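Should a hospital buy a robot?

A robot that helps with surgery sounds like something every hospital should have. But somebody has to pay for it, and that's where you should start asking nosy questions.

Say a hospital called Zovcombe wants a surgical robot. Two companies, Cemer and Vesau, both send a shiny brochure. Both brochures say their robot is "the future". That's a nice word, but you can't check it.

Emiko Okabe plans the equipment budget at Zovcombe. Her first question is how many operations the robot would really do. The hospital did 1089 operations last year, and Cemer says its robot could help with 663 of them. Could help? A bicycle could help you get to the moon bus, if there was one. When Emiko asked the surgeons, they picked out 100.

Her next question is what else you have to buy. Tools wear out. The robot needs servicing, and a room big enough to hold it. Surgeons need practice too, and they practise on soft pads made to feel a bit like skin -- those go on the bill as well.
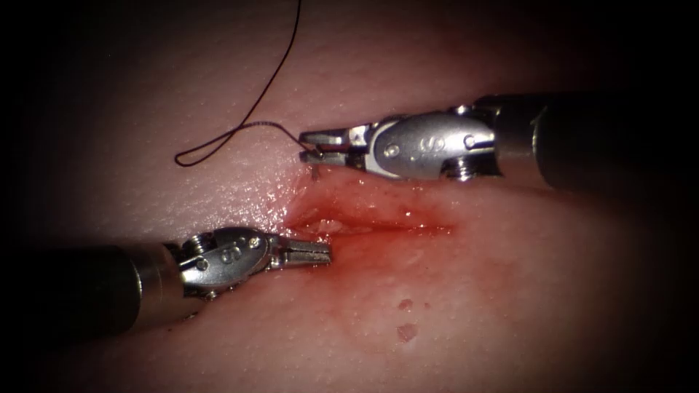 Then there's the colour chart of "savings" at the back of the brochure. Who made it? The company selling the robot! Emiko wants to see numbers from a hospital that has owned one for a few years, including the months when it was broken.

Robots can do careful, tiny work, and a surgeon is still the one steering. Maybe Zovcombe will buy one in June. Maybe it will hire more nurses with the money. If you were Emiko, what would you ask Cemer before you signed?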